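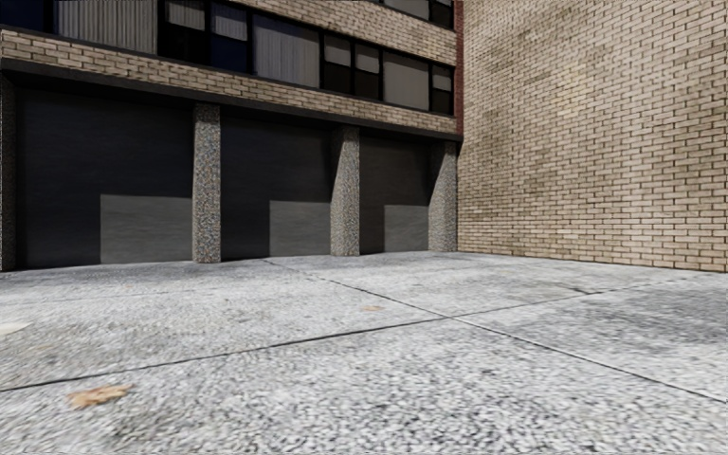

Dymphna Hennessy wrote in to ask if she can put "organic" on the label of her apple butter when the apples are organic but the sugar and cider are ordinary grocery brands. The short reply is no, not on the front. How far you can go depends on the recipe, and you can work that out at the kitchen table.

How to check an organic claim on a jar

1. Write down every ingredient by weight. Use the weight that goes into the pot, before cooking. Leave out added water and salt.

2. Mark the ones that are certified organic. Look for the certifier's name on the package or the invoice. A farmer telling you he doesn't spray is not enough.

3. Divide the organic weight by the total. Dymphna's batch has 844 grams of organic apples and 186 grams of sugar and cider, so it comes to just under 82 percent.

4. Find your category. In the United States, 95 percent or more can be sold as "organic." From 70 percent up to 95 you may say "made with organic apples." Below 70 percent the word can appear only in the ingredient list.

5. Check whether you need certification yourself. Both of the front-label claims normally require a certified maker. Very small sellers may be exempt, but they still have to follow the production rules, and they can't use the USDA seal.

6. Keep the paperwork. Save invoices, batch sheets and a copy of each label for at least 3 years.

Changing the recipe

Switching to organic sugar is usually the easiest way up a category. Do the division again after any change, including a new spice. Ozan Çınar, who sells quince paste as Pollock Preserves, reprinted his labels in December after swapping one supplier and forgetting this step.

State rules on home kitchens are separate, so call your state's agriculture department before you print anything.

Updated 21 Mar 2022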